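Posted by Hinata Shimada in May
14 comments | Share

So I spent an afternoon at Nandale teaching a robot to tidy up a box, and my forearms would like a word.

The setup is simpler than I expected. You don't drive the robot at all. You pick up a pair of grippers, do the job yourself, and the recordings go off to the people training the arms. Chiyo Noguchi, who runs the sessions, told me to "move like you're pouring tea for your grandmother." I move like I'm late for a bus, so this took a while!

The first job was drawers. Line up the fingers with the knob, close, pull, let go, back off.

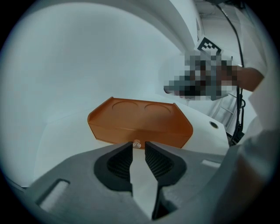
Going for the little clear knob. Harder than it looks!

My early tries were terrible. I kept coming in too high (you lose all sense of where your fingertips are when they're several inches past your hand) and Chiyo made me redo a whole set. She wants 900 good ones by the end of the month. I gave her 20, and I was pretty proud of them.

After that came small packets and cards, which I thought would be the easy part. Nope.
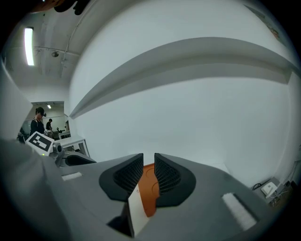

Cards are slippery little things, and if you squeeze at an angle they spin right out. Yuto has a trick where he rests the tips on the table for a second before closing. I stole it immediately and my numbers went up.

Then there's the clock. Every take gets timed, and I got weirdly competitive with myself over it.

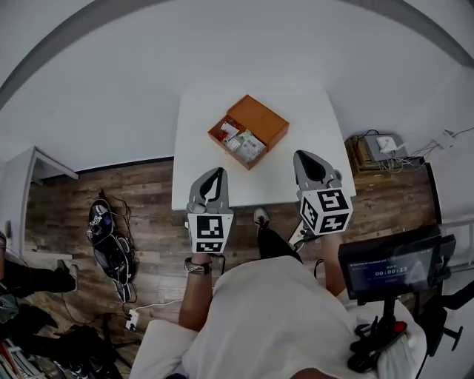

Thirteen seconds on the timer, box open, both grippers on.

Chiyo says slow and smooth beats fast, and that the robot will copy every bad habit I have, including the nervous wiggle I do before I grab something. I'd never noticed the wiggle. Now I see it when I pick up a coffee mug.

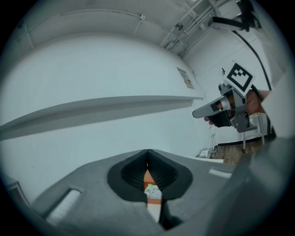
By around the 48th take my hands had more or less quit thinking about it, and that's when I finally started having fun. I'm signed up again for the two-handed stuff, passing things from left to right. Wish me luck, and if you have stretches for sore wrists, leave them in the comments.

We use cookies to remember your preferences. Accept | Settings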